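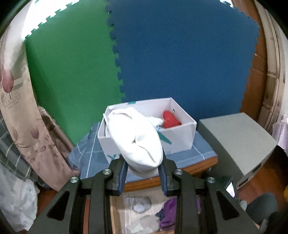

Issue 20, page 5

Equipment planning: hand-held grippers for the second half of the year

The request from the collection group closed on 14th May and now goes to purchasing. It covers hand-held grippers, spare finger pads and the small goods that get used up along with them. Remedios Dizon wrote the request and Hooman Kiani checked the figures.

The group works in furnished rooms, on household tasks such as putting rolled socks into an open-topped cardboard box on a low table. Tasks of this kind need little in the way of props. The spending goes on the tool in the operator's hand, and within the tool it goes on the parts that touch things.

Pads. The ribbed pads on the two fingers are bought as a wear item and should be budgeted as one. In February the group moved pads out of the repair line and into consumables, and the repair line has been easier to read ever since. The order is for 272 pads, enough for all tools on the current change schedule plus a reserve held at Clengate. Soft goods are gentle on pads. Cardboard edges are harder on them, and box tasks make up a larger share of the plan this time.

Frames. Two suppliers quoted. Lullel offers the frame complete, with side plates fitted and the display wired. Kaijage ships side plates and fingers as separate stock numbers, at a higher total price but with a shorter wait on single parts. Xiaoyan Yu compared the two on cost per working month and found the gap smaller than the quotes suggest, once a tool waiting for one broken plate is counted as idle. The request asks for 20 frames from Lullel and a small stock of plates from Kaijage, provided the mounting holes match. Drawings have been asked for from both. Only the Lullel set has arrived.

Screws. Frame screws come under general stores. Please do not put them on the gripper line. Last year they appeared on both and were bought twice.

Operator time. Mahtab Mousavi points out that the request has no hours in it for fitting and checking new tools. Each frame needs its opening width checked against the display before it goes out, and a second check after the first week of use. These hours will be charged to the Sornis budget until a separate code exists.

Props. Clothing, boxes and small household objects stay under the room budget. Rooms that want a wider range of garments should list them by type and size. A line reading "assorted laundry" will be sent back.

Open points: the delivery address for the pads, the Kaijage drawings, and whether worn pads are to be returned or thrown away on site. Roscoe Montoya is collecting answers on the last one — a note from each room lead is enough. Changes to quantities need to reach him before the order is placed; after that they go on the next request.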